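Workshop Tips: Power Strips and Gripper Work

Faults traced to the bench outlet, and how to avoid repeating them
Filed by Aravind Mudaliar, 13/05/2025

Most of the dropouts logged on the Tevska bench last year came from one place: the power strip. The symptom was a controller restart in the middle of a task, with the log ending on a clean line and no error code. Two motor drivers were replaced before anyone tested the outlet. The drivers were fine.

The fault was a worn contact in the strip's end socket. Repeated side loading had spread the contact leaves, and the plug lost connection whenever the cord moved. Under load the gap arced. The plastic around one slot had browned and the plug blade was pitted.

Checks before each session

Inspect the sockets with the strip unplugged from the wall. Brown marks, soft plastic or a fishy smell mean the strip is scrap. Do not clean the contacts and put it back in service.

Push a plug in and pull it out by hand, still unplugged from the wall. It should resist in both directions. A plug that hangs or wobbles is a fail.

Run the cord between two fingers from the plug to the strip body. Flat spots and kinks usually show up within a hand's width of either end.

Add up the load. The Alva controller draws 169 watts with both arms moving, the Budeo supply 51. A 700-watt soldering station on the same strip stays under the rating but causes a dip when the heater cycles. Give it its own outlet.

Keep test pieces and supply pieces separate

This was the second half of the problem. A strip used as a handling object had gone back on the shelf with the ones used for power -- same model, no label. It had been gripped, pushed and dropped for most of October.

Any strip used for handling practice gets a band of red tape around the cord at the plug end, and it stays out of service as a supply for good. Never practice on a live one. Confirm that the plug is out of the wall and lying where the operator can see it.

Gripper contact

Set the grip force on a foam block first. Jaws that close on the end of a strip should hold the housing and stay clear of the socket openings. Rigid fingertips can crack the thin plastic between slots, and the crack may not show until a plug is forced in.
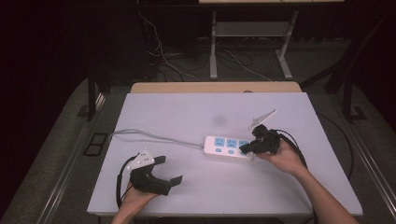

Power strip on the bench top, right gripper at the end socket, left gripper open.

Route the gripper cables outside the work area before starting. A loop that catches the table edge pulls the tool sideways, and the side load goes into whatever the jaws are holding. Leave enough slack for full reach, then tape the cable down at one point.

If the controller restarts

Stop and take your hands off the tools. Switch off at the wall, not at the strip. Wait 100 seconds for the supply to discharge, then swap the strip for a known good one before opening anything else. If the fault clears, cut the plug off the old strip and bin both parts.

Mohandas Venkataraman keeps the spares in the Dukgate cabinet, second drawer -- sign for what you take.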